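4.2 Hardware under review

The kit we evaluated is the Kestarlow hand-held gripper, sold by Jernby as a complete package for recording manipulation demonstrations without a robot arm. It ships with the gripper body, a camera mount, a set of finger blocks, spare pads, and a license for the Omgate recording software. We bought two kits at list price in August and had no contact with the vendor beyond ordinary customer support.

Assembly followed the printed manual. The finger blocks come unmounted, and the manual does not give a torque value for the finger screws. Support told us to tighten by hand and check after the first session. We did this for both kits and repeated the check at the start of each recording day.

4.3 Recording procedure

Each operator received a 28-minute introduction and then recorded tabletop tasks at their own pace. The tasks were picking, placing, and sliding household items, following the list in Hwang, with the two pouring tasks left out. Operators opened the jaws fully before each episode. The Omgate software uses the open position as its reference for estimating jaw width, so an episode that starts with the jaws partly closed has to be relabeled by hand.

We set a target of 400 usable episodes and stopped at 410. Episodes were rejected if the pose track was lost or if the operator's free hand touched the item. Rejected episodes were recorded again the same day where possible. Lighting was left as it was in the room - no lamps were added and no blinds were drawn - as the vendor advertises the kit for use in ordinary homes and offices.

4.4 Finger pads

The pads are the part of the kit that needs the most attention. They are glued to the inner faces of the finger blocks, and the adhesive is the same on the original and the spare sets. Wear is not always even between the two sides. In Figure 3 the left pad has rough edges and a small section near the bottom corner that seems to be lifting from the block, while the right pad is in better condition.
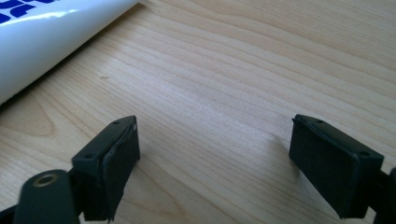

Figure 3. Open gripper fingers over a wooden tabletop. The left pad shows more wear than the right.

We did not measure how pad wear affects grasp success, and the episode set was not designed for that. Operators were asked to note any slip they noticed, but the notes vary too much in detail to be compared across people. A controlled test with fresh and worn pads on the same items would be needed.

Replacing a pad means removing the old adhesive, which took longer than we expected from the manual. A pad held by screws or a slot would be easier to service, and we would also like the spares to be sold separately from the full finger set. Neither point kept us from completing the recordings.

We thank Lies Prins for keeping the maintenance log used in this section.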